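02/04/2021

Up before the alarm, at the desk with coffee by a little after six. The overnight batch had finished and the number was worse than I hoped. Of 97 episodes, the planner gave up on 18 before the arm had moved at all. Those are the ones that bother me. A failed grasp I can look at and learn something from. A planner that returns nothing only gives me a timeout and a line in the log.

I spent the first two hours on those timeouts. I had assumed the collision meshes were too fine, so I swapped in the coarse set that Kondham uses for everything and ran the worst seeds again. No change. Then I printed the start states and found that several of them were already in collision by a hair, forearm against counter edge. The planner was right to refuse. The trouble is upstream, in the reset code, which places the base with a bit of noise and never checks the result. I wrote a check that resamples the pose up to 7 times and then throws an error with the seed in it. Should have been there from the start. I wrote the reset code, so I have only myself to complain to.

Rafsan called at ten about the handover module. He wants the Miah people to see it in September and asked if the hand tracking would be ready. I told him the tracking is fine and the part that isn't ready is deciding when to let go or take hold. Right now it is a threshold on distance and a threshold on speed, and it chatters when the hand moves slowly. He asked for a date. I gave him one and regretted it as soon as I hung up.

Lunch was the rest of the lentil soup, standing up. It rained the whole time so I skipped the walk.

Afternoon on the wrist camera transform. Deris publishes the camera pose one tick behind the joint state, and when the wrist turns quickly the points land in the wrong place. Driltton hides this by smoothing, so for weeks I thought my own filter was doing good work. I turned the smoothing off and the error was plain, always in the direction of motion. The fix is to stamp the cloud with the time of the render and look the pose up at that time. Four lines in the end, plus a buffer. I kept the old behavior behind a flag so Rafsan can compare against his earlier runs.

After that I loaded the kitchen again and went through views from both cameras with the new build. The overhead-ish view is still tilted, which I have stopped fighting. The extrinsics are correct and the network doesn't care which way is up, though my neck does. What I wanted to look at was the simulated hand with the gray tool, as the wrist sees it, and the counter with both arms forward.
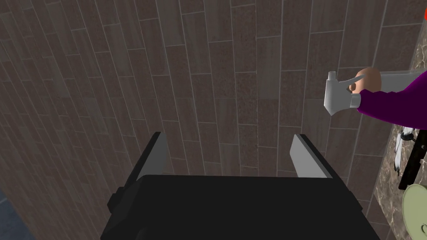
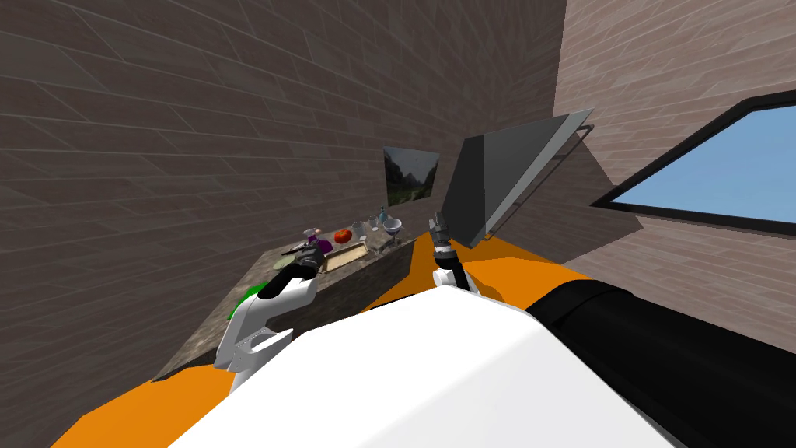

The segmentation is next. Clear glass has been a mess since the first week. The depth I feed the planner is perfect because it comes straight from the renderer, and a real sensor would see right through half of it. So I am training on something I won't have later. I started a noise model that drops depth on anything tagged transparent and fills in the wall behind it. It's crude. Grasp success on glassware will fall when I turn it on, and I would like to know by how much before the demo and not during it.

I also want the tool split into head and handle as separate labels. At the moment the hand and whatever it holds come back as one blob, and the grasp sampler proposes points on the knuckles. There is a filter that throws those out, but it runs after scoring, so the top candidates are often all gone and we fall back to a poor one. Moving the filter ahead of scoring is easy. Getting the labels right is not -- three asset files, each with its own naming, and one that has no part names at all.

Pushed the reset check and the timestamp fix at half past five. Tests passed except the one that always fails on the build machine and never here. I marked it flaky again and felt bad about it.

Called Mom after dinner. Her knee is better and she is back to the garden.

Started the batch over at nine with the same seeds. Left the window shut tonight, the fan in the desktop is getting loud and I don't want to hear about it from downstairs. Need to buy coffee filters tomorrow.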